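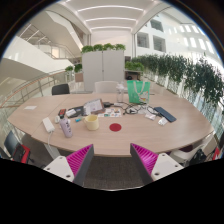 A shared table, mid-session, with a hand-held gripper in front of it.

Print this page
E-mail this article

Write the Table Down

May 30, 2022

Most written rules for collecting robot training data are about the hardware. They say how to charge the gripper, how to check the lens, how tight the finger screws should be. Those are good rules and people mostly follow them. What they leave out is the table.

I think every session should start with a short written record of what is on the work surface, and that a session without one should not go into a shared set. It is a dull rule. I have argued for it since February, and the objections I hear are mostly about time.

Take a table in ordinary use. It has a mug, a bottle, a power strip with its cord running over the front edge, black cables in loops and a crumpled clear wrapper lying among them. A person picking up the mug knows which of those things matter. Someone reading the data a year later does not know which were part of the task and which were left from lunch. If a policy trained on it goes for the wrapper, was that a mistake? Without a record there is no way to say.

At Prasteck, where I worked on the Toledo collection, we went back through 213 sessions and tried to sort the task objects from the rest. We could do it with confidence for 197 of them. The others we argued over, and in the end we dropped them. The whole set came to 2,275 clips, so the loss was small, but the sorting took far longer than writing the lists would have.

The usual answer is to clear the table first. Some groups, Cirnum among them, make that their rule, and it does give tidy data. I don't think it is good practice for a machine meant to work where people work. Cables and loose paper are what it will meet. Leave the mess in, and say that it was there.

Cords are a separate matter. Anything plugged in, or hanging where an arm or a sleeve can catch it, should be checked before the first grasp and marked as off limits on the sheet. Brakitz has this as one line in its floor rules, and it is the line I would copy word for word if I could copy only one.

The same goes for people's own belongings. A phone or a bag on a shared table needs a yes from its owner before it gets handled or recorded. If the owner can't be found, it goes to another table, and the list says so.

None of this needs new software. A half sheet of paper will do: task objects, other objects, live cords, personal items, initials. It takes roughly 10 minutes the first time and less after that. Keep it with the session files, under the same name, and don't let anyone fill it in afterward from memory.

Print this page
E-mail this article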